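How do I get smudges off a stainless steel lid?

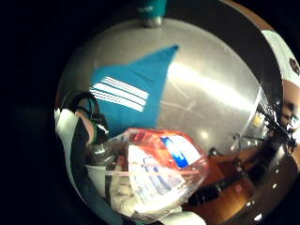
Nouhaila Ramadan
I moved to Wallthorpe in August and the water is so much harder than what I was used to back in Kaselby. Everything shiny I own has gone dull in patches within a day of washing, and I do like my pans to look nice on the shelf (my mother was the same way!). I've tried dish soap and a good long rub with a towel, and the marks just laugh at me. Is there something gentle I can use that won't leave scratches? I'd rather not buy a whole cupboard of products if I can help it.

fondovkitchen
Oh, I feel for you, I had the very same trouble when we changed towns. Plain white vinegar is your friend. Mix it half and half with warm water, wet a soft cloth, lay it over the spots and leave it for 6 minutes, then rinse well and dry right away - the drying matters more than anything. Go with the grain if you can see one. Please don't use steel wool, however tempted you get, I ruined a lovely stockpot that way and still think about it.

pete_r
vinegar. or lemon

Old Tin Kettle
Vinegar works, but keep it away from any painted or glued parts and don't soak the knob. For the stubborn rings I make a paste of baking soda and water and rub it in with my fingers. Rinse twice, it hides in the seam.

Related
Burnt rice stuck to the pot - 1,203 views
Are water softeners worth it? - 2,589 views
Loose knob on a pan lid
Getting tea stains out of mugs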